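Relatório de progresso – Linha de trabalho 2: regras de operação para bancadas com dois braços
Projeto Lukumay
Destinatário: Colin Greenwood, Cloltance
Período: até ao final de dezembro

1. Ponto de situação

A primeira versão das regras de bancada ficou fechada em dezembro e já está a ser aplicada nas sessões com flores. O texto tem 25 regras, das quais três continuam em discussão (ver secção 4). No período foram registadas 538 sessões, todas com folha de abertura e de fecho assinada pelo operador.

A tarefa de referência continua a ser a dos arranjos florais. Os caules finos e as pétalas obrigam a definir por escrito o que conta como uma pega aceitável, e as garrafas e jarras de vidro obrigam a fixar distâncias mínimas entre os dois braços.

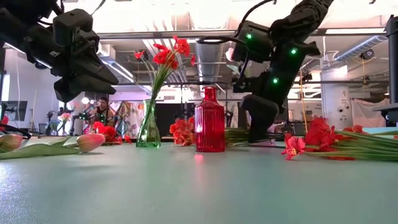 2. Regras em vigor

Antes de ligar os motores, o operador confirma que a paragem de emergência está ao alcance da mão e que o plano da bancada corresponde à ficha da tarefa. Qualquer objeto fora da ficha é retirado ou acrescentado à ficha, com rubrica.

Recipientes de vidro só podem ser movidos por um braço de cada vez. O outro fica em espera, com a garra acima do bordo do recipiente mais alto. A velocidade reduzida é obrigatória sempre que haja vidro na bancada – mesmo que a tarefa não lhe toque.

A passagem de pessoas pela sala é permitida durante as sessões. Entrar na zona delimitada da bancada implica pausa e nova confirmação antes de retomar. Esta regra substitui a anterior, que mandava parar tudo quando alguém entrava na sala e que, na prática, era ignorada.

3. Registo e incidentes

A folha em papel foi substituída pelo formulário Nuvik, que obriga a indicar a causa de cada paragem. Houve dois incidentes no período, ambos sem feridos: uma jarra tombada e um cabo preso numa articulação. O segundo deu origem à verificação das folgas dos cabos no início de cada turno.

A pega de ramos passou a ter critério próprio. A sessão só é validada se os caules ficarem entre os dedos da garra e se as flores não forem comprimidas contra a bancada.

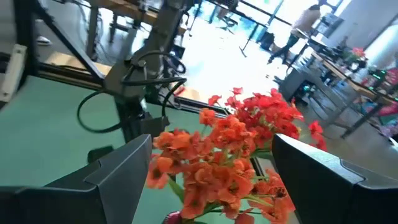
Foto: Projeto Lukumay / Hona

4. Pontos em aberto

Falta acordo sobre a formação mínima dos operadores substitutos, sobre o prazo de conservação dos registos e sobre quem autoriza alterações à ficha a meio de uma sessão. A Hona enviou comentários ao primeiro ponto e aguardamos os restantes.

5. Próximo período

Prevemos a revisão das regras com os operadores dos dois turnos e a entrega da segunda versão à Cloltance. O orçamento desta linha mantém-se sem alterações – a verba prevista para sinalização ainda não foi utilizada e pedimos que transite.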